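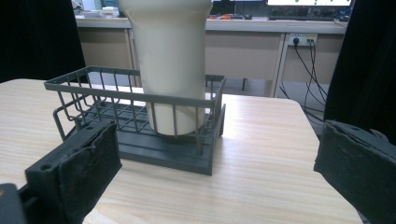
Beril Şimşekoğlu thinks people should see a cup being made at least once before they complain about what one costs. She put this to me over the phone in February, after I had complained about what one costs, and she added that the Plesisell pottery in Grendley opens its doors to the public every fall and that I should go and be quiet for a few hours.

6 min read

So on November 8, 2024, I drove 77 miles in the rain to look at cups.

Grendley has a population of 3231, according to the sign, and on open day most of them seem to be parking. A teenager in a reflective vest waved me into a field, then changed his mind and waved me into a different field. From there it was a ten-minute walk along a road with no sidewalk. The pottery sits at the end of it, a long brick building with a newer metal shed stuck on the back, and a banner over the entrance that said WELCOME VISITORS in a typeface I associate with dental offices.

You sign in, you get a sticker, and you get a pair of safety glasses that have been worn by many people before you. Mine had an opinion about which way my ears should go. Then you wait by a rack of coats until there are enough of you to make a group.

Our guide was a kiln man with thirty years in the place and the voice to prove it. He had clearly been told to smile. He began with the clay room, where the stuff arrives in big bags as powder and gets turned into slip, a liquid with the look and thickness of melted ice cream. A man in our group asked if it was safe to eat. The guide said it had been tried. He didn't say by whom and moved us along.

I had pictured wheels. Someone bent over, wet hands, a little radio playing. There is one wheel, in the corner, for the samples, and it had a cardigan on it. Everything in the regular line is either cast in plaster molds or pressed, and the plaster does most of the thinking. It pulls water out of the slip, a skin forms against the mold, and at the right moment the extra gets poured off. Too early and the wall is thin. Too late and you have made a paperweight. I asked how they know when, expecting a sensor, and the woman at the bench said she looks at it.

A plain cup goes through a good deal before anyone can drink from it. It comes out of the mold, gets its seam scraped off with a small blade, gets wiped with a sponge, and dries on a shelf until it is firm enough to be moved without sulking. Handles are made separately and stuck on with more slip. There is a whole bench for handles. The two people who work it did not look up once during our visit, and I don't blame them. Handles, we were told, have a memory: if you bend one slightly while attaching it and then straighten it, the kiln will bend it back. I have relatives like this.

The kiln hall is what people come for. The big one is a Türkmen, bought secondhand and brought in through a hole in the wall that you can still make out, as the bricks don't match. It holds 1549 pieces when it is packed properly, and the guide left us in no doubt as to who packs it properly. It was firing while we stood there. What you see of a kiln firing is a door. The group photographed the door from several sides. A little girl asked to see the fire and was shown a dial, and I thought she took it well.

After the first firing comes glaze. They use one called Dramik for the whole of the everyday range, and the guide talked about it the way other men talk about a difficult uncle who used to box. In the bucket it is a dusty pink. On a fired cup it is anything from milk to butter, depending on how thick it went on, where in the kiln the cup stood, and possibly the weather. The official name for the color is Cream. Behind the glazing bench hung a board of test tiles, all of them Cream, no two alike, with dates on the back going back to before I could drive. Customers write in, apparently, to say that their new cup does not match their old cup. They get a polite letter saying that this is the charm of it.

Then came seconds. I will admit that this was my real reason for coming, whatever I had told Beril. At the end of the line a sorter takes each cup, turns it once, taps it with a fingernail, and puts it to the left or to the right. Left is the shop. Right is the shed. She let us try. I tapped two cups and announced that they sounded the same, and she put one to the left and one to the right. The bad one had a hairline crack under the handle. She held it to my ear and tapped again and I nodded as though I could hear it.

The shed is where the sale is, and the sale is where Grendley shows its teeth. Folding tables, newspaper, a cash box, and people who had been queuing with laundry hampers since before the tour started. I saw a man defend a stack of saucers with his hip. Prices are by the pound of weight, so nobody behind the tables has to discuss whether a wobble is a flaw or a feature. I came away with four cups, a bowl that leans, and a lid with no idea what it belongs to.

Lunch was in the canteen, which had been opened up for the day. Lentil soup, good bread, coffee from an urn. It was served in Plesisell bowls, all rights and no lefts, and mine had a freckle of brown in the glaze at the bottom that I spent some time trying to get with the spoon.

Some practical notes. The tour is free, lasts ninety minutes and involves two flights of metal stairs. Wear shoes you don't love, as the floor in the clay room is wet and the wet is gray. Bring cash for the shed. The last group had ticket number 456, and they closed the list after that, with people still coming up the road. If you care about the sale more than the kiln, skip the tour and stand in line; everybody local does. There is a restroom by the coat rack and another one past glazing that the guide will tell you is for staff, in a tone that suggests it's the nicer one.

I called Beril from the parking field while I waited for a tractor to deal with the car in front of me. She wanted to know if I had stopped complaining about the price. I told her I'd got four cups for less than the cost of one in town. She said I had missed the point, and asked if there were any saucers left.

Questions or corrections? Use the contact form | © All text by the author | Back to top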